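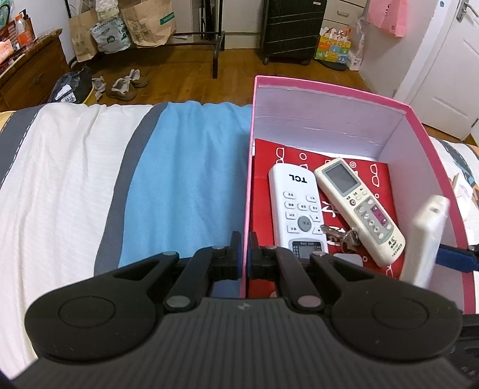 Nasside hand gripper: README

Nasside is a two-fingered gripper you hold and squeeze, built at home over one long summer, plus the recordings we make with it. Everything needed to build your own is in this folder, and I really hope somebody does! Written by Perrine Caron, last changed 5 August 2021.

What's in the folder

parts/ has the printed pieces: body, side housings, linkage arms and fingertips. Print the arms lying flat. Mine snapped along the layers when I stood them up.
pads/ has the cutting template for the soft blue pads.
clips/ has the recordings, 400 of them, one folder each.
notes.txt is my build diary. It is messy, but the bit on pivot pins is worth reading before you drill anything.

The clips

Each one is a short household job done with a gripper in each hand. Most happen on top of the bed, with small boxes and whatever was in the drawer: remote controls, keys, packets. Boxes get gripped by one wall and moved with their contents still in them. Thin card walls are my favourite test, as you see straight away how evenly the pads close. Bags and folded clothes are coming in October (so excited for socks).

Clips run up to 2 minutes. The background is a lived-in bedroom and changes from one day to the next, and I haven't tidied for it. If you want plain backgrounds, the Barbier set made in our shared workshop is in clips/barbier, all on a bare bench.

Building it

Fit the pivot pins before the pads. The two big ones go next to the body, the four small ones further forward. Squeeze it 100 times with no load, then check every pin again. One drop of oil each, wiped off.

Version Kuvadico had a spring in the handle. Version Wedivero uses a rubber band, which is so much nicer on the wrist, and it's the one I'd build.

Known problems

The left housing rubs if the screws are too tight.
Shiny plastic slides out of the pads when they're dusty. Wipe them with a damp cloth.
Clips before number 100 have no sound.

Use any of it however you like, and send me pictures of your build!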